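The long way round to Pedalcombe
By Denise Heywood
March 29, 2020

I had a meat pie for breakfast at the Treloar bakery and I'd do it again tomorrow. Pepper steak, sauce on top, eaten standing up beside the car while a magpie sized me up from the fence.

My rule for country driving is simple — if there's a bakery, you stop. I've kept a list in the glovebox for seven years now and it's up to 22 towns, with marks out of ten and a fair bit of pastry ground into the pages. Treloar got an eight. It lost a point for the coffee and another for running out of vanilla slice before nine in the morning (who's eating them all?).

From there most people take the highway. I went through Plindley instead, population 824 according to the sign, where the bakery shares a wall with the servo and the woman behind the counter calls everyone darl, including a truckie twice her size. Her sausage rolls are the old sort, peppery and a bit too hot, and she'll still wrap a finger bun in paper with a twist at each end. 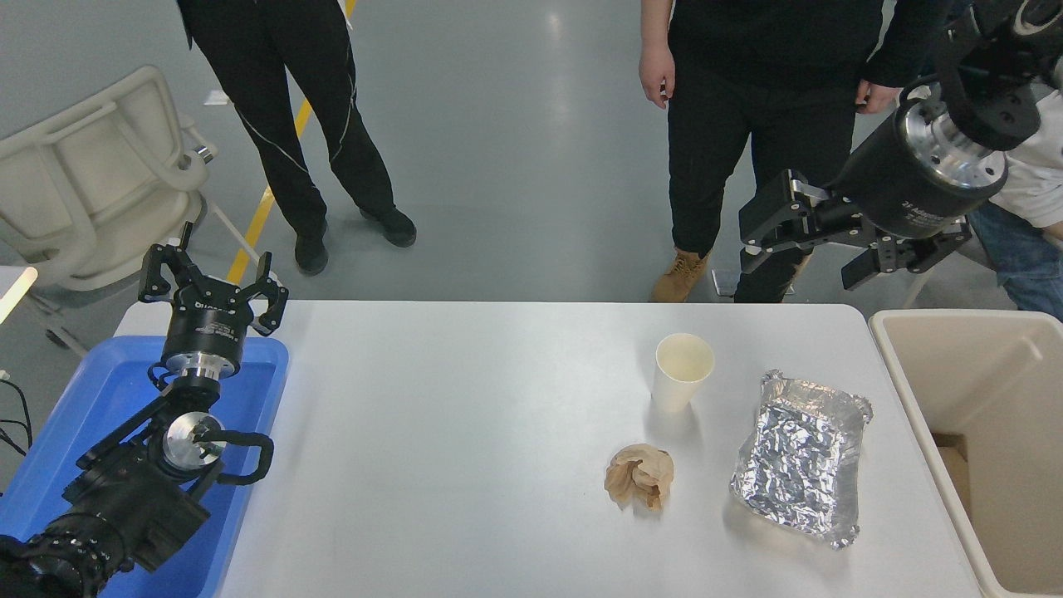
I asked her what time she starts. Two, she told me, and half past one before a long weekend. She learnt the trade from her dad, who learnt it in the same shop, and she reckons the oven is older than both of them. On show day last October she sold nearly 400 pies and had to shut the door at lunch to have a sit down.

Pedalcombe was my last stop, and I'd been hanging out for it. My nan used to drive us over every school holidays for a lamington each, and the rule was you couldn't start yours until the car was past the silos. The shop's changed hands a few times and it's called Plurkby now, which sounded a worry to me, but the lamingtons are still the size of a house brick. I bought four and got as far as the silos before I opened the bag.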